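Old Desktops: Worth Opening Up?
Gallery, page 2

Every so often somebody at the Ludevitz repair evenings tells me that an old tower PC is a goldmine. Pull the parts, sell the parts, save the planet, pocket the difference. I've been hearing it for 11 years and I have yet to meet the person who got rich. I do like the insides of these machines, though. My remarks go with them, and they are not meant to encourage anyone.

A word on prices before we start. Memon, the online parts exchange, likes to show you what sellers are asking. Asking is free. I once saw a plain office tower listed there at 200 pounds, described as "vintage". It was still there in January, same price, same blurry photo.
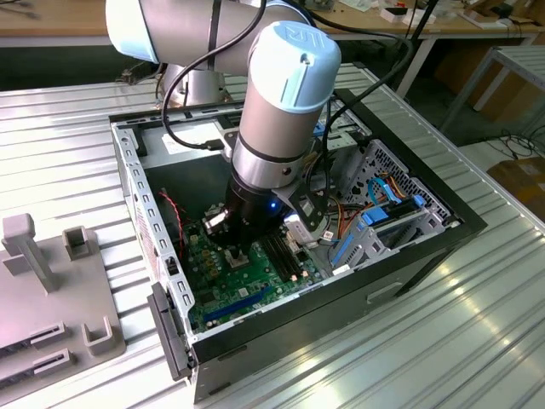
Memory is what everyone goes for first, and I can see why, as it comes out without tools and posts in a padded envelope. Whether anyone wants it is another matter. Old memory fits old boards, and the people who still run old boards mostly have a drawer full already. This one has its two dark slots over to one side of a green board, with a long blue expansion slot along the lower edge. I'm told the coloured plastic helps you find your way about. Perhaps it does. The blue latches on the drive cage are the bit I'd keep, and I couldn't tell you what for.

The drive cage in general gets too much praise. Perforated metal, fine, it's light and it lets the air through. Try getting your hand behind one with the cables still in. The Zirdale guide to stripping a desktop gives this job two lines and a cheerful drawing of a thumb. My own thumb has a scar on it.

Power supplies I leave alone, and I wish more people would. Kandiron sell a kit for turning one into a bench supply, and the box makes it look like a nice afternoon's work. The booklet is thin, the warnings are at the back, and the case you are asked to open says not to open it. Buy a proper bench supply.

As for the case itself, the scrap yard will take it. Don't expect a cheque. If the board still starts and the fans still turn, my advice is to put the side back on and give the whole thing to someone who only wants to write letters.

More on page 3, mostly printers, which are worse.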